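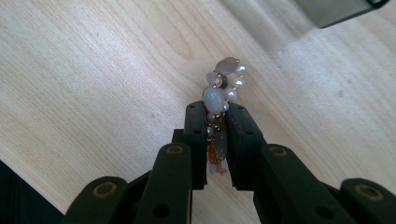 遠隔操作のほうが、ロボット本体の動きがそのまま記録に残るぶん素直なんじゃないですか、とユーリー・クラフチュクさんから返信をもらいました。

投稿を検索　キーワードを入力

2024年1月
ビンタ・サニ

いい質問をありがとうございます!短く返すつもりが、書いているうちにどんどん伸びてしまったので、つなげて投稿しますね。お茶でも飲みながらどうぞ。

まず、おっしゃる通りなんです。遠隔操作なら、アームの届かないところへ手を伸ばしてしまう心配がありません。手持ちのグリッパーだと、人間の肩と肘がよく動くものだから、ついロボットには無理な角度から取りにいってしまう。わたしも最初の頃はそれでずいぶん記録を捨てました。

それでもビーズのアクセサリーは手持ちで教えたいなあと思っています。丸い石や小さな真珠が並んでいるものって、指で挟んだときに、くりっと逃げるんですよね。その「あ、逃げそう」という感じが、手持ちだと柄を通してちゃんと伝わってきます。うちの遠隔操作の環境は力の感覚が返ってこないので、画面を見ながら祈るしかなくて(笑)

前に遠隔でも同じような作業を200回やってみたんです。わたしの腕の問題も大いにありますが、とにかく一回が長い。近づいて、止まって、画面をのぞき込んで、また近づいて、の繰り返し。その「止まって」の部分まで律儀に覚えてしまったらしく、学習後のアームが何もないところで考え込むようになりました。かわいいけれど、困ります。

手持ちのほうは今、全部で509回分たまっています。コツというほどでもないのですが、つかむ前に迷わないこと。迷ったら一度机から離れて、頭からやり直したほうが結局早いです。それと、大きめの石を指先より上に出して挟むと、カメラから石が見えたままになるので、あとで記録を見返すときにとても助かります。

挟むときの強さはまだ悩み中です。強く握れば安心なんだけれど、ビーズとビーズの間には糸なりワイヤーなりが通っているわけで、そこに負担をかけたくない。チネレ・エクポさんに相談したら「自分の指でつまんでみて、そのまま持ち上げられるいちばん弱い力から始めたら」と言われて、しばらく自分の指で練習していました。机に向かって腕輪をつまんでは置き、つまんでは置き。なかなか地味な午後でした。

あと、光!明るい木の天板は、光の当たるところが白っぽく飛びやすいんです。真珠みたいな白いものをそこに置くと見分けにくくなりそうなので、置く場所は少しずつ変えるようにしています。でも飛んだ場所を全部避けてしまうと、今度は明るいところで取れない子に育ちそうで、そこはわざと混ぜています。

というわけでユーリーさんへのお返事としては、「本体の動きを素直に残したいなら遠隔、指先の加減を残したいなら手持ち、少なくともうちの机では」でしょうか。両方の記録を混ぜて学習させるのも試してみたくて、3月に入ったら手をつけるつもりです。

配分はまだ決めていません。遠隔の記録を20回分だけ足すところから始めようかな。混ぜたことのある方、どのくらいの割合にしたか教えてもらえるとうれしいです。失敗談も大歓迎です!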